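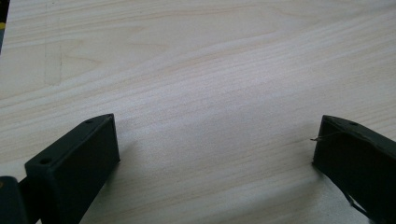
3.2 Finger fabrication and fitting

The gripper was built in a shared workshop at Rindthorpe, using one desktop printer and hand tools. Both fingers are plain rectangular blocks, black in colour, with small round holes in the top face for attaching pads (Figure 2). They were modelled by Mao and printed in 6 hours at a layer height of 200 microns. The mounting bracket follows the Nolis pattern, with the bolt spacing widened by 10 mm to clear the handle.

Fine strands of filament were a recurring fault at the finger corners. What may be one is visible in Figure 2, extending from the corner of the right finger into the gap. Strands were trimmed with a blade before any trial was recorded, as a strand near the centre of the gap can be mistaken for an object edge by the contour step described in Section 3.4.

Wood grain proved a harder case. On a pale tabletop the contour step returned false edges in 43 of 200 empty-gap readings, most of them where the grain curved. Raising the threshold removed these but also lost thin grey items such as washers. We kept the lower setting and masked the table colour instead.

Figure 2. Open fingers over the bench top, no object held.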